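# Chapter 6. Wrist-View Grippers: Reading a Product Offer

The earlier chapters treated the gripper as a mechanism. This one treats it as something bought from a catalog, with a price, a spare parts list and a service plan. The working case is the Sanna kit sold by Zukiletti, a two-finger gripper with a small camera fixed at the wrist. The Vurkura kit covered in Section 6.4 is used for comparison.

A kit offer has to be read in two parts. The first covers the hardware: fingers, mount, camera, cable and controller. The second covers the work the seller will do after delivery. Zukiletti prices the finger pair separately and lists a change interval of 1000 hours. The service plan adds one inspection every 2000 hours – the buyer pays for shipping. Neither figure says anything about grip quality, and the two should not be compared with load ratings.

Robel Woldegiorgis, who prepared the acceptance tests at the Tuvmont shop, divides them into an idle check, a closing check and a handling check. The order is fixed. A kit that fails the closing check is not loaded. Form 888, reprinted at the end of the chapter, has one line for each check and a space for the serial number.

Acceptance begins with the camera mount, as an error there affects every later reading. The mount is tightened, the arm is moved to its start pose, and the wrist view is opened on the controller. In the closing check the fingers should appear near the center of the view with their tips together and nothing held between them. A thin sliver of the table may still show just below the tips; it is recorded on the form and compared with the drawing supplied with the fingers. 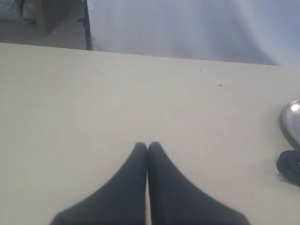
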